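Re: [Farkville kitchen] Bags, scales and the counter by the sink
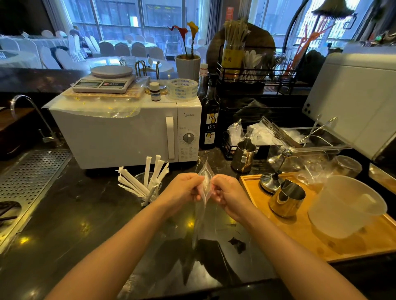

Thanks for the long message on Thursday, I have read it twice and will try to go through it in order. I have cut your text down to the bits I am replying to.

> We sell syrups, a few dry mixes and loose tea out of a kitchen that is
> the same size as yours. My question is how you manage to weigh and bag
> anything on the same counter where you make the drinks. Ours is always
> covered in something and I end up bagging on the floor of the stock
> room, which can't be right.

No, don't do it on the floor. We bag on the counter too, on the stretch of dark marble in front of the microwave, with the sink to the left. It is polished stone, so it wipes clean quickly, but it shows every crumb and every drop of syrup. We have stopped trying to keep it looking perfect during the day and do it properly once at closing.

The main thing that helped us was deciding that the bit in front of the microwave is for hands only. Nothing gets parked there. The straws stand to one side in a glass tumbler, the syrup bottles go on the other side by the flowers, and anything flat goes on top of the microwave. If a parcel comes in it goes on a chair until somebody has time for it.

> Where do you keep the scale? Mine lives in a drawer and by the time
> I've got it out and found the flat bit of worktop I could have done
> three bags by eye.

On top of the microwave. It is a small white digital one with a round platform. I know some people on this list don't like a scale up there, and I agree you shouldn't weigh while the microwave is running, as the reading wanders. We bring it down for a long session and leave it where it is for a single bag. Check it against something you know the weight of at the start of each week. We use a sealed bag of sugar and have never been out by more than a gram or two.

The packing tape lives up there as well. Ours is clear with blue printing on it, left over from another job, and it does perfectly well for closing cartons. For the small bags I would not use tape at all. A heat seal or a fold and a sticker looks better and the customer can get into it without scissors.

> The small clear bags are driving me mad. I got a box of them from
> Bralline and I can't get them open. I've tried licking my finger, which
> I know I shouldn't, and blowing into them, which I know I really
> shouldn't.

Please stop doing both of those. The Bralline bags are the same as any other thin clear bag, they come pressed flat and the two sides cling. What works for me:

Take the bag with one hand on each side edge, thumbs on top, and rub the film between thumb and finger until you feel the two layers slide. Then pull outwards. Let the bottom of the bag hang free and don't rest it on the counter, or it sticks to the stone and you are fighting two things at once. If your hands are very dry, press a fingertip on a clean damp cloth first. Keep the cloth folded and change it often.

If a whole batch is clinging, bend the stack back and forth a few times before you start. Cold bags are worse than warm ones, so bring the box in from the stock room the night before if you are going to do a lot.

I open all the bags for a session first, stand them in a deep tray and only then start filling. Thirty is a comfortable number. More than that and the first ones have flattened again by the time you reach them.

> Also do you bother with labels on the bags or just on the carton?

On the bags, always. Put the label on while the bag is still flat and empty. I did it the other way round for a whole winter and they were all crooked. The labels we have now are from Pandey, the matt ones, and they take biro without smudging. The glossy ones were cheaper and no good for that.

> Last thing. Straws, stirrers, spoons. I have them in the cardboard they
> came in and it looks awful.

Ours are out where people can reach them. The paper-wrapped straws are in the glass tumbler I mentioned. Don't pack it full, a bit of lean makes them easier to take one at a time. The wooden stirrers are upright in a tall clear container and the plastic spoons are in a cup beside it, both over on the black wire rack towards the window. The container was already here with its yellow label on and I have never got round to soaking it off.

I would keep the spoons the same way up, handles out, so that nobody puts their fingers on the end that goes in the drink. It takes a minute when you refill and it is the sort of thing an inspector does look at.

One thing you didn't ask about, which is the drip tray. If yours is the sort that is set into the counter, lift the perforated plate out at the end of every day. Syrup gets down there and goes solid. Hot water and a soft brush is enough if you do it daily — leave it for a week and you will need a scraper, which scratches the steel.

And the flowers. We keep a white planter with calla lilies on the counter, a red one and a yellow one, behind the bottles. It is not in anybody's way there and I would rather look at it than at the wall. You do have to keep it back from the bagging area.

I had a look at the Fumido racks you linked to at the bottom of your message. They look sound but measure the depth before you order. The one I was thinking of sticks out too far for our counter and would have left no room in front of it. I would want at least the length of my forearm clear between the edge and whatever is behind.

Could you send the width of your worktop between the sink and the first socket? If there is room for a microwave and a bit each side then you have the same layout as us and I can tell you what fits. If it is narrower, put the microwave on a shelf and give yourself the counter.

I am at the counter until 3 most days, so evenings are better for replies.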